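I finally got to a Fliltbridge 500, and I am still buzzing from it. My ears have mostly recovered (wear the plugs, people!) and I have a sunburn in the exact shape of a lanyard.

If you don't follow the Onishi Touring Series, the thing to know is that Fliltbridge is the long one. It runs 500 kilometers on a track with one real straight and a whole lot of corners where the cars lean on each other. Most rounds are two short sprints, and I like those fine, but a race with fuel stops and tire worries is what I grew up on, and I was grinning before they even dropped the flag.

I'd picked car 47 to follow, the Orosura entry with Shigeru Chiba in it, mostly because I've had a soft spot for that team ever since they were running out of a single trailer. He qualified 13th. Not great! But he was quick on full tanks all through Saturday practice, and the guys sitting next to me on the hill kept telling me to watch the middle stint.

They were right. Itsuki Ichikawa had the lead in the Endier car and looked totally comfortable, and then the safety car came out for gravel at the hairpin. Half the field dived in for tires. Chiba stayed out - so did two others - and suddenly he was fourth, on old rubber, with a line of faster cars stacked up behind him. I thought he'd get eaten alive at the restart. Instead he held them off for lap after lap, parking that car on the inside of the hairpin every single time and getting just enough drive off the corner to stay ahead. I was yelling at a man who could not possibly hear me.
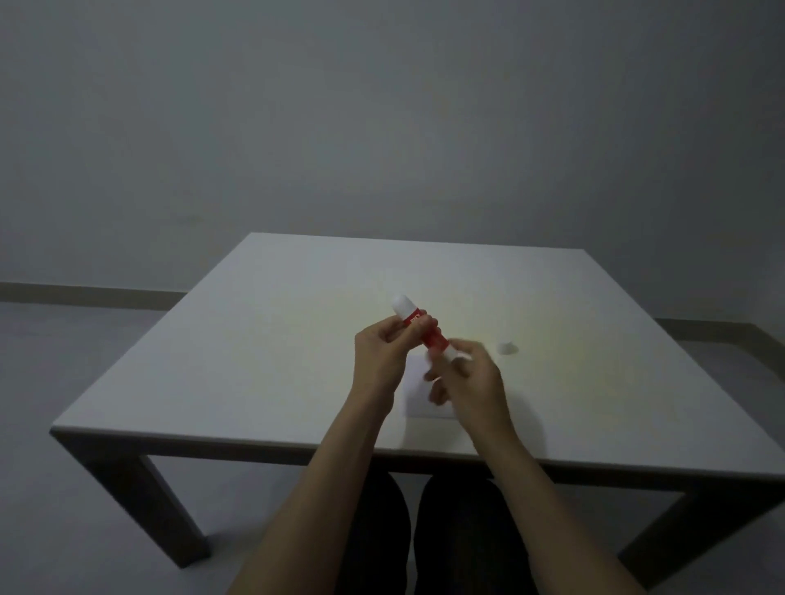
When he did stop, it was a short fill and left-side tires only, and he came out right in Ichikawa's mirrors. The last ten laps were the best racing I've seen in person. Chiba got alongside twice into turn one and got squeezed out both times, fair and hard, with maybe a little paint swapped. Ichikawa won it by less than a second. Second place from 13th on the grid, and the whole hill stood up and clapped for both of them on the cool-down lap.

A few notes if you're thinking of going next March. Park in the north field and walk, the south lot took forever to empty. The noodle stand behind turn four is worth the line. And bring a radio, the speakers on the hill are hopeless once the cars come past.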